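Section 4: Setting Up the Curnska Countertop Dishwasher

Read this before you plug anything in. The quick-start card in the box says setup takes "minutes." Ours took most of an evening, and the card skips two steps that matter.

4.1 Choosing a spot

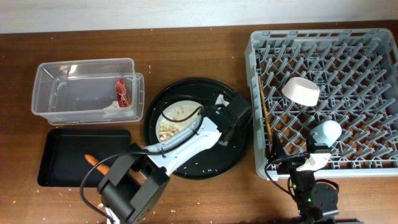
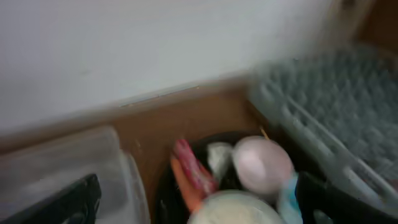
Gray dish rack on a wood surface, seen in both views.

1. Measure the depth of your counter from wall to front edge. The brochure measures the machine without its hoses. Add the width of your hand behind it, then measure again.

2. Check that the surface is level in both directions. The leveling feet are sold as self-adjusting. They are not. Turn each one by hand until the machine stops rocking.

3. Keep your old dish rack. The sales page claims you will never need one again, but plastic lids and storage tubs come out of every cycle with water sitting in the rims.

CAUTION: Wood tops stain and swell under steam. The door vent blows forward at the end of the dry phase. Put a tray or mat under the front edge, and wipe up after each load.

4.2 Connecting the water

4. Turn off the cold water at the sink valve. Do not connect to hot, whatever the sticker on the inlet hose seems to suggest.

5. Screw the Chiriac adapter onto the faucet by hand, then give it a quarter turn with a wrench. More than that cracks the collar. The adapter is described as universal, so try it on your faucet before you throw away the packaging.

6. Run the drain hose into the sink and clip it. The clip supplied is weak. We use a small spring clamp from the hardware store.

7. Open the valve slowly and watch both joints through one full fill. A drip now will be a puddle by morning.

NOTE: Frida Norðdahl, who tests units for this guide, filled the machine by jug for the whole of April and got the same wash results as with the hose. If your faucet will not take the adapter, skip the hose.

4.3 First cycle

8. Remove the foam block from under the lower basket. It is white and easy to miss.

9. Run program 4 empty, with no detergent. The display may show code 694 during the first fill. The printed manual lists it as a fault and tells you to call service. Press Cancel, wait for the drain, and start again. Call only if it comes back.

10. Load plates facing the spray arm and spin the arm by hand before closing the door. The "full family load" on the box must refer to a family that eats from saucers.

4.4 The Firnemgate app

The app is optional. It asks for your location, your contacts and an email address in order to tell you that the dishes are done. The machine also beeps.

If you want the app anyway, pair it before mounting the side panel, as the pairing button is behind it. Hold the button until the light turns blue. Decline the Traltetti detergent subscription on the third screen; the box is checked by default. Store-brand tablets cleaned just as well in our unit.

Filter cleaning is covered in Section 5.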